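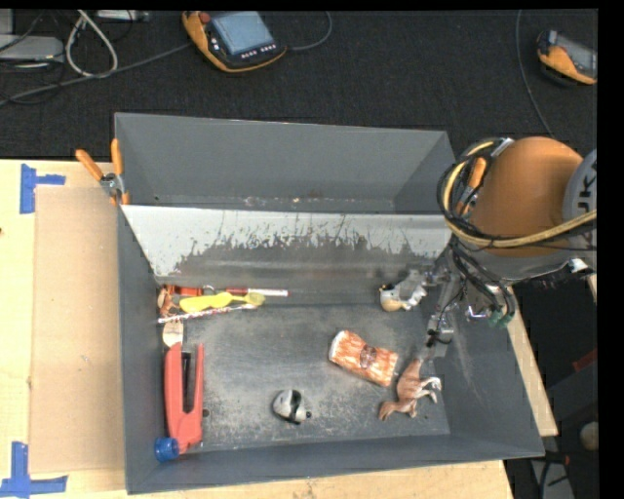
3. Collecting the grasp examples

Justinas Urbonaitė, Arnulfo Pacheco — Ziltstead project, report 2

Goal was 1228 labeled tries before the writeup. We got there, barely. Each try is one pick from the front part of the bin, saved with a yes or no for the grasp.

Objects: mixed on purpose. Toy horse, the panda head, red pen, striped stick, the big red hand tool, orange and white packet. Thin stuff along the wall is the hardest — gripper fingers hit the side before they close. Arnulfo wants more of those, I want less.

Reshuffle every 40 tries by hand. Forgot twice on the first day, so those runs are taged and left out of training.

Clamps on the bin rim stay on. Blue tape shows where the bin goes, check it before you start.

Still to do:
- second labeler for the unclear ones
- flat items, too few so far
- retrain and compare with the March model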